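Zelura bench trial

The Zelura bench trial is a comparison of gripper fingers and camera positions for two-armed robots, devised at the Suteo workshop and named after the fingers it was first meant to flatter. It asks a pair of arms to handle household and toy-box objects between them, a job most toddlers manage with one hand and no funding.

History

The first round, in December, set Zelura fingers against the older Rallirer set. Both dropped things. The Agarwal controller was added later, after complaints that the arms disagreed about who was in charge. By April 22, 2023 the log held 3,802 attempts, some 2,000 of them described by the operators as "promising", a term the rules leave undefined.

Method

Each attempt lasts at most 80 seconds. Long objects are preferred, as both grippers must then agree on where the thing is going. Wrist cameras are compared with fixed ones behind the table, and a black curtain keeps the background dull. An attempt is repeated 3 times before anybody is allowed an opinion.
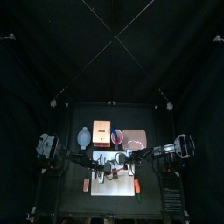
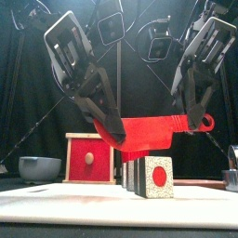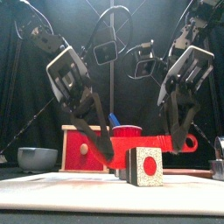 Criticism

Critics note that the scoring rewards slowness, and that an arm which does nothing at all comes a respectable fourth. Supporters reply that it has never broken a bowl. A revised score sheet has been promised and is still being formatted.

Print this article | E-mail this article
Shares: 3 | Comments: 0
Contact | © Suteo | Back to top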